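CLURKBERG PUTS TWO HAND-HELD GRIPPERS THROUGH 1781 PICKS

Brekance set to be used for spring trials, Jireš kept on for flat goods

NOLLVILLE, April - For immediate release

Clurkberg has finished its side-by-side trial of two hand-held gripper tools, the Brekance and the Jireš. Results out today. Full tables to follow by email to anyone who asks.

The short version: 1781 picks logged at the Nollville workshop, 188 of them marked as failed. A fail means dropped, slipped more than a finger's width, or the item marked by the grip. Both tools used the same list of items, same bench height, same operators swapping over at lunch.

What was tried

Two grippers. Both squeezed by hand, both with a camera on the tool so every pick could be looked at again afterwards. Items ran from hard and square (boxed screws, tins) to soft and awkward (sponges, filled pouches, tapered shapes with a wide top and not much to hold at the bottom). The tapered ones were added late, after the first week looked too easy.

What came out

Brekance did better on anything with sloping sides. Fewer slips, and operators said they could feel the grip closing sooner. Most of its fails were on thin card and envelopes, where the fingers met before the item was properly between them.

Jireš was the other way round. Very good on flat goods, quick to open, lighter on the wrist by the end of a shift. On tapered items it tended to ride up the slope and let go. A softer pad was fitted half way through and helped a bit, not enough to change the order.

Camera view mattered more than we expected going in. With a big item close to the lens, the reviewers had to judge the grip from the finger contact low down and little else. Clurkberg has asked for a wider lens on the next round. Exposure to be fixed by hand as well, the automatic setting hunted whenever the backdrop was bright.

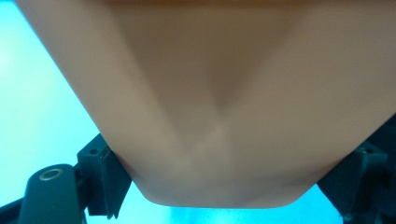
Gripper fingers closed on the narrow lower part of a beige tapered item, seen from the tool's own camera.

What happens next

Brekance goes forward to the spring trials at Nollville. Jireš stays on the bench for flat goods only. Neither result should be read as a verdict on other versions of the tools, we only tested what was sent to us.

Clurkberg will repeat the tapered set with new pads and the wider lens. Same scoring sheet, so the numbers can be put next to eachother. Suppliers who want a tool included should get in touch before the end of April. Please send two units, one tends to get worn out. Spare pads welcome to.

Notes to editors

Clurkberg tests hand tools and small automation kit for packing and sorting firms. The trial was paid for by Clurkberg. The tools were on loan and have gone back.

Scoring sheet, item list and further stills on request from the Clurkberg press desk, Nollville. Phones answered until 4pm.

ENDS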